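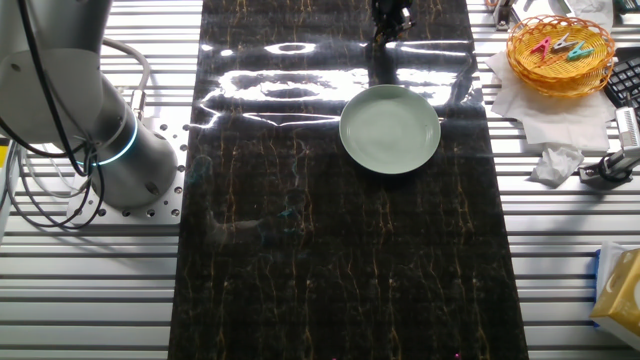
One owner wrote to us in July to ask whether the Tiltus runner really has to lie out overnight before the first plate goes on it, because she had people coming for dinner and it had only just come out of the tube. The short answer is no! A couple of hours will do for most tables, and the steps in this section will get you there.

Section 2. Laying the mat and setting the first place

The Tiltus is the long, glossy mat in the Stornon table range. It measures 166 cm by 40 cm and is made to run down the middle of a table, with a strip of the tabletop showing on each side. The black marble pattern (called Mansour on the label) has thin gold and brown veins that follow the length of the mat. We love what it does for a plain dish – a pale green plate on that dark, shiny surface looks wonderful.

Before you start

Clear the table and wipe it down. Crumbs and grit show up as small bumps once the mat is flat, and on a glossy surface you will see every one of them. Slotted and ribbed tabletops are fine as long as the ribs are level with each other. Run your palm across and feel for a high one.

Unrolling

1. Stand the tube upright and slide the mat out by the inner edge. Don't pull on a corner.
2. Lay it pattern side down and unroll it slowly along the table.
3. Put a heavy book on each end and leave it for 2 hours at room temperature.
4. Turn it over. If the ends still lift, roll them gently against the curl and hold for a minute.

Caution: Do not use an iron, a hair dryer or a radiator to flatten the mat.

Lining it up

5. Choose one long side of the table to measure from and stick with it. Tables are less square than you'd think.
6. Set the near end first, then the far end, checking the bare strip against your chosen side.
7. Smooth from the middle outward with a dry, soft cloth.
8. Look along the veins from one end. If they seem to drift toward a table edge, lift the far end and lay it again.

Note: The veins are not ruled lines and some wander a little by design. Trust the cut edge when the two disagree.

Setting a plate

9. Check the underside of the plate for a rough foot. Many ceramic plates have an unglazed ring that will mark a glossy surface.
10. Lower the plate straight down. To move it, pick it up again; please don't slide it.
11. Step back and look from where your guests will sit. Overhead lights show on the mat as bright patches, and moving the plate a little, or turning off one lamp, can change the whole look of the table. This is the fun part, so take your time.

A plate with a slightly raised rim stands out nicely here. Matte glazes are our favorites on the Mansour pattern, especially sage and other soft greens, though the Lirkivton side plates in cream run them close.

Caution: Keep dishes straight from the oven off the mat. Use a trivet at least 13 cm across, and make sure that no part of the hot dish hangs over it.

Fingerprints

You will get them. Wipe with a barely damp cloth along the length of the mat, then dry with a second cloth. For grease, add one drop of dish soap and wipe again with clean water. For storage, see Section 3.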